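4.2 Boxes on beds

I want to slow down here and talk about where the sorting happens, because when Barrett Haddad and I started reading through the Suketti material we both skipped straight to what people kept and what they got rid of. That was my mistake as much as his. In the small homes the box very often ends up on the bed, and once you notice it you start seeing it everywhere (I went back to my own notes from May and found I'd written "no table, used bed" in the margin and then never followed it up).

It makes sense if you've ever lived in one of these places. In a studio the kitchen, the laundry and the bed can all share one stretch of floor, and the bed is the only big flat surface that doesn't already have a job during the day. It's also soft, it's at a decent height if you're standing, and nothing rolls away. Figure 3 comes from a room of this kind, with the washing machine in sight of the pillow.

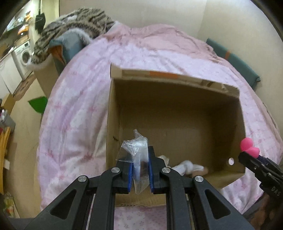
Figure 3a. Open cardboard box on a made-up bed, with a crumpled clear plastic bag and soft items; kitchen area at far left.

What I like about this one is how ordinary the box is. It has no lid, the top edges are torn, and there's a strip of orange tape on the back rim. Ignacio Esposito, who did the first round of coding with me, wanted a separate category for "worn container," and I talked him out of it, and now I think he was right! A battered box seems to give people permission to be loose about what goes in it. In the Tillman interviews people told us they'd line up books and dishes neatly in a new plastic bin, then drop toys and cloths into an old carton without a second thought. We ended up adding his category in the second round, which meant recoding 25 sessions. I still owe him lunch for that.

The other thing is plastic bags. We had no code for them at all in the beginning. They were just packaging to us, but they turn up next to toys and household bits all the time, sometimes empty and sometimes with something in them, and the people we interviewed were split on whether a bag counted as an object or as part of whatever it held. I've settled on coding a bag with its contents as one item and an empty bag as its own item. It's a bit clumsy, but it kept the two of us in agreement.

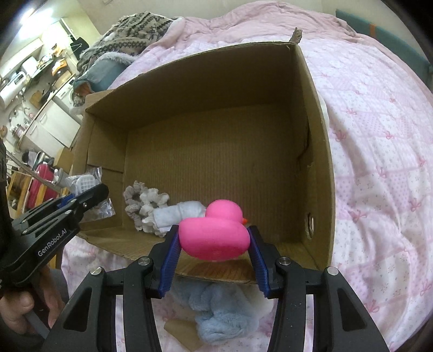 Figure 3b. Pink rubber duck above the near edge of a cardboard box on the bed; bagged white plastic item at left.

Small bath toys like the duck are what we called "easy" items in Section 3. They're light, they don't break, and they don't need folding. In the Brondstead diaries people tended to save them for last and tuck them into whatever space was left, which surprised me (I'd have thrown them in first to get them out of the way). Whether that habit holds when the box is on a bed is something I can't say from the diaries alone, as only six of them mention the bed at all. Section 4.3 picks this up again with the floor sessions.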